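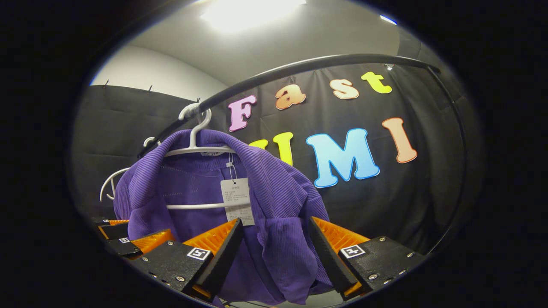
Corduroy on the rail: a talk with Shiuli Gamage of Drullis

Interview by Yesenia Arboleda
Tuesday, April 30, 2024

Shiuli Gamage has sold clothes for 12 years, the last two of them from her own shop, Drullis, which takes up the ground floor of a former shoe repairer's. Before that she worked on the floor at Beretlow, a much larger place, where she was in charge of coats and jackets. We spoke in the back room while she was sorting a delivery.

I asked her first about corduroy, as she had two boxes of it open on the table.

"People think of it as brown," she said. "Brown or that mustard colour. I ordered purple in February and my sister thought I had lost my mind. But purple is very good in cord. The ribs catch the light on one side and go darker on the other, so you get two shades out of one dye. A flat cotton in the same purple would look like a school jumper."

Her main supplier for jackets is Karunaratne, a wholesaler she has used since she opened. The stock comes folded, and she does not put it out the same day. Everything hangs overnight first.

"Cord keeps a fold," she said. "You can steam it, but you steam from the inside and you don't press. If you put an iron on the outside you flatten the ribs and you get a shiny patch, and that patch stays. I ruined one at Beretlow in my first month. They took it off the shop floor and I wore it for years."

We talked for a while about hangers. At Beretlow they were wooden and heavy, with the name burnt into them. At Drullis she uses white plastic ones with a lower bar, bought by the 100.

"I would like wooden ones, but they are too thick for my rails and they cost a lot. With plastic you have to look at the width. If the hanger is too wide it pushes out the top of the sleeve and you get a little bump there. The customer tries it on, sees the bump and thinks the jacket doesn't fit. Then it goes back on the rail and they leave."

She is particular about collars. A jacket collar should be folded down over the hanger, all the way round, before the jacket goes out. She checks this each morning and again after lunch, as it is the first thing to go wrong once people have been trying things on.

What about the front, open or closed?

"Open for cord, mostly. It has some weight and it falls well by itself. With a thin jacket I do up the top button or it slides off. And I leave space. At Beretlow we were told to fill the rail. You could hardly get your hand in. Here I would sooner have fewer pieces and let people see the shape of each one."

Her rails are black metal, and she bought several of the curved kind from Nakeck when she was fitting out the shop. She is in two minds about them. They look better than a straight bar in a small room, and they soften a corner. The trouble is that hangers will not stay where they are put on a slope.

"They travel. You hang three jackets nicely at the top and by the afternoon they are all at the bottom having a meeting. So now I put the heavier things on the curve, and the blouses go on the straight rail by the window."

I asked about price tags. Shiuli likes a paper tag on a thin string, and she does not like plastic barbs, which leave a hole.

"A string you can loop round a button or through the label. It takes longer. I let the tag hang outside where people can see it. Some shops tuck it down the sleeve as if the price is a secret. If somebody has to hunt for the price they get embarrassed, and they put it back without asking me."

She keeps a stock book by hand as well as the one on the computer. Each piece has a number in it, and she was up to 2911 on the day I visited. The book also has notes on what people said when they tried something and did not buy it. Sleeves too long is the most common one. Another, which comes up often with the cord, is that it feels stiff.

"It softens," she said. "I tell them to wear it in the house for a week. When it needs a wash, do it inside out, cool, with nothing fluffy in the machine. Towels are terrible. You will be picking bits out of the ribs until Christmas. Then hang it up damp, pull the seams straight with your hands and brush it when it's dry, in the direction of the ribs."

A soft clothes brush is enough, she said, and she sells one at the till.

She plans to order corduroy again for the autumn, in a dark green and possibly the purple a second time if the larger sizes sell through. She has not yet decided about trousers. Karunaratne has sent her a sample pair, and she was wearing them when I came in.

"They make a noise when I walk," she said. "I'm still thinking about it."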